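Stop Scoring Grippers on Grip Force

Most gripper comparisons still lead with grip force, and for household work that number settles very little. We ran 185 basket lifts at Hidham this summer, split between the Alitz two-finger unit and the older Ots, on the same arms and controller. Force was never the limit with either one.

Cable routing was. A loop left long enough for full wrist rotation is also long enough to drag across whatever the arm is reaching over. Shorten it by 45 mm and the wrist stops short of its last 10 degrees. Neither data sheet lists a minimum loop.

The second thing I would score is behavior in cloth. A finger that holds a rigid rim well can still be a poor tool once it is buried in fabric, where the head camera loses the tips. Lokska's controller logs contact current at each finger, and I trust that trace more than the video - shadows on a pale weave are enough to upset a segmentation mask.

Vendors should publish loop length and cloth results. Buyers should ask for both before October orders go in. 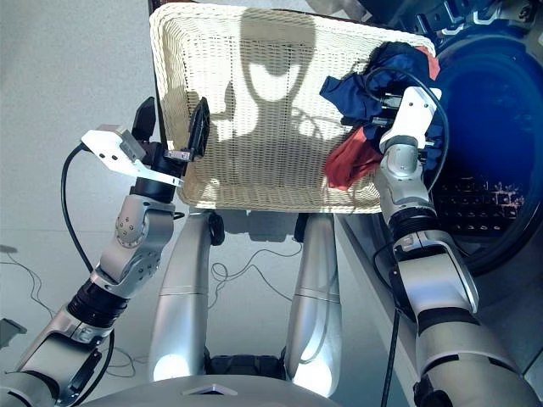

Basket lift with laundry, head camera view. Left gripper on the basket edge, right gripper in the fabric.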